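Review: Galier all-terrain camp wheelchair, one season in
November | By the equipment desk | 5 min read

Our residential camp takes children with mobility impairments for 11 weeks each summer. The site is mostly grass and bark path, with a long gravel track down to the lake. We bought one Galier all-terrain chair in spring to replace an older Jesitz model, and it was in use on most days of the season.

The Galier has three balloon tyres, a tilting seat and a push bar that adjusts to four heights. It cost 3000 pounds with the harness and the side supports. The Jesitz had been cheaper, but its seat came in one width only and smaller campers needed padding on both sides.

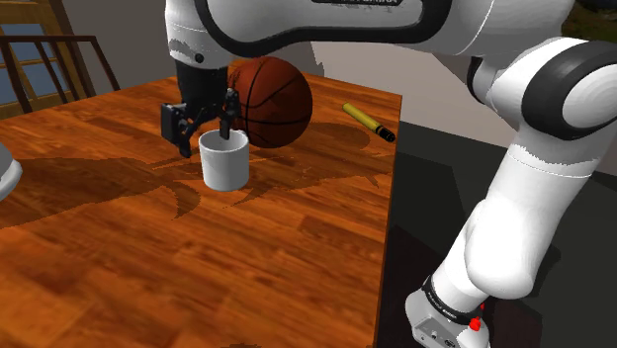
On short grass the chair rolls easily with one adult pushing. On loose gravel it needs two, or one adult pulling backwards. The front wheel castors freely and tends to dig in on a downhill turn. There is a pin to lock it straight, and we ended up leaving the pin in for the whole lake track. The pin is short and stiff. Staff with cold hands found it awkward, and we tied a loop of cord through it in the second week.

Seat adjustment is good. Width and depth are set with two levers under the frame, and a change between campers took a couple of minutes once staff had practised. The five-point harness is well padded. The chest strap sits too high for anyone small, and Galier's optional lower mounting plate should be in the box as standard.

Transfers are the weak point. The armrests lift but do not come off, so a side transfer from a bed means clearing a fixed bracket — about the height of a fist. With a hoist this does not matter. Our cabins have portable hoists, but the craft hall has none, and campers stayed in the chair for longer there than we would have liked. The clip-on tray is large enough for paints and a drink. It has a raised lip on three sides and none on the side nearest the user.
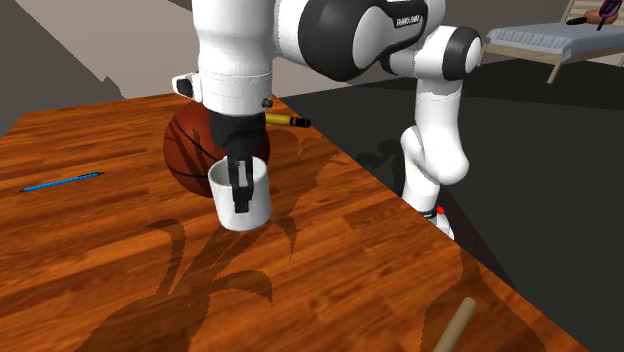

Van Beek wrote in to say that the bracket can be turned inwards with a hex key, which gives a little more room on a side transfer, though the manual leaves it out. We tried this after the season closed. It helps on the left side. On the right the brake cable is in the way.

Maintenance was light. We had one puncture, repaired with an ordinary patch, and the brake cable needed tightening twice. The seat cover unzips and can be machine washed, but it dries slowly, so a spare is worth ordering.
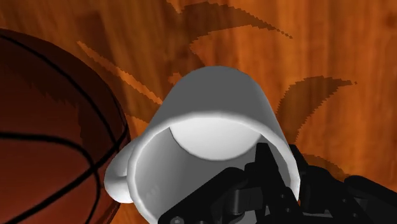

At the craft hall table.

Recommended for grass, sand and woodland paths. For sites where most transfers are done by hand, ask for a trial first.

Comments (2)

Balia: Does the push bar fold flat? Our minibus has a low roof.

Equipment desk: It folds, but the handles still stick up. Take the seat back off as well.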